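Skirnano opens mountain weather station network above Loseo

LOSEO, November - Skirnano has switched on 8 new weather stations on the slopes above Loseo, and the first readings are already reaching the valley!

The stations measure temperature, wind, snow depth and rainfall every 5 minutes. The highest sits on the Cosmont ridge, where winter gusts build fast and forecasts have long relied on readings taken far below. Skiers, farmers and road crews can now check conditions on a free page, updated day and night.

"We have wanted eyes on that ridge for years," the Skirnano forecast team said. "Watching the first frost come in, station by station, was a thrill for all of us."

Local forecasts will go out at 4 a.m., in time for the plow drivers' first shift. The network also drew on 312 pages of handwritten snow records kept in Loseo.
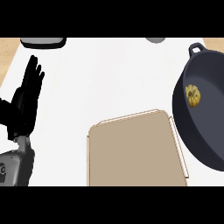 Black robot hand at a white countertop. Computer rendering.

Two more stations are planned on the Stöckli side of the valley next spring.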